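Jikiline Storage Tin, rectangular, for fruit and root vegetables

We have sold a good many fruit bowls over the years, and very pretty some of them were, but the thing I go back to in my own kitchen is a plain tin with straight sides. It takes up less of the table than a bowl, it slides onto a shelf when company comes, and it will happily hold the oranges at one end and the beetroot at the other without everything rolling into a heap in the middle.

The Jikiline is a rectangular metal tin with rounded corners, so there is nothing sharp to catch your knuckles on when you reach in. It has a thin rim and a soft, dull gold finish on the inside walls, which I think is rather lovely with citrus (my colleague Annick Vachon prefers it full of onions, and we have agreed to differ).
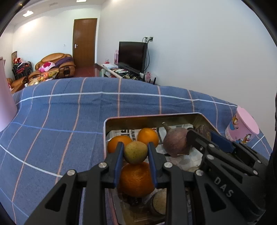

The tin lined with newspaper, with oranges and a root vegetable, on a blue cloth.

Do line it. Two sheets of newspaper, folded to fit the bottom, will catch the soil that comes in with your vegetables and save you a good deal of wiping. Change the paper whenever it looks grubby, and have a little sort through while you are at it - one soft orange at the bottom can spoil its neighbours before you know it.

To clean the tin, wipe it with a damp cloth and dry it well straight away, corners included. Please don't put it in the dishwasher or leave it to soak, as the inside finish will lose its colour.

The tin comes without a lid, so it is best kept somewhere cool and airy, away from the cooker and out of strong sun. If you would like something for the larder floor, have a look at the Plotlow crate, which is deeper and better suited to a whole sack of potatoes.

Item number: 178
Sold singly
Delivery: 3 working days, or collect from our Jorinville shop
Returns: within 15 days, unused please

Questions about sizes or larger orders go to Wahyudi Pasaribu at the Jorinville counter, who is always glad to measure one for you.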